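Frequently Asked Questions: Women's Studies Circle at Clelora House

What is the circle?
A weekly reading and discussion group on religion, ethics and women's lives. It meets in the Horley Room, on the second floor of Clelora House.

Do I need to belong to a faith?
No. Members come from several traditions, and a few have none. We ask only that you do the reading.
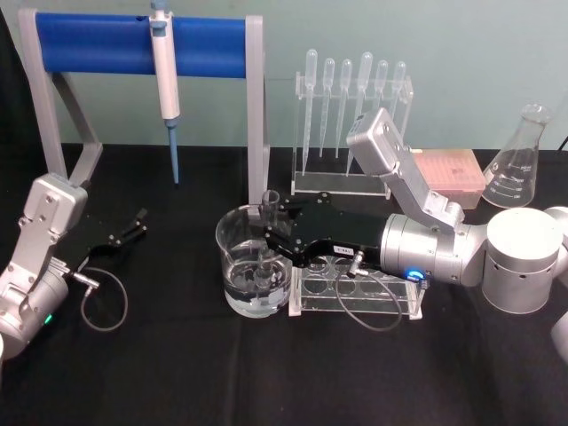 Pipette stand with a single micropipette

Who leads the sessions?
Nermin Öztürkmen leads the text sessions. Kevin Cárdenas leads the evenings on ethics and takes over when she is away.

How long is the course?
It runs for 6 weeks. You may miss one session and still get the certificate. If you miss more, you can make up the work in the next course.

What does it cost?
The fee is $56, which covers the printed reader. Students and retirees pay $40. Single sessions can't be bought separately.

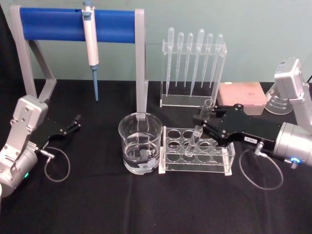 Bench with laboratory equipment, black cloth

Is there a reading in Hebrew, Arabic or Turkish?
All required texts are in English. The Dağdelen essays are also in the reader in the original Turkish for those who want to compare.

Can men attend?
Yes, except for the opening session, which is for women only. Men who enroll get the notes from that evening by email.

Can I bring my children?
Children 5 and over may sit in the library next door with a parent's permission slip. We don't provide child care.

How do I sign up?
Fill in the form at the front desk or ask for one by email. Enrollment for the fall course closes Sep 10, 2021.

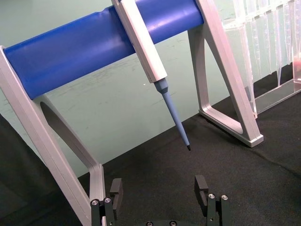

Single-channel pipette hanging from a blue bar

Can I get a refund?
Yes, in full, until the first session. After that we can move your fee to a later course but can't return it.

Is the food kosher or halal?
We serve only tea, coffee and whole fruit. Please don't bring other food into the room.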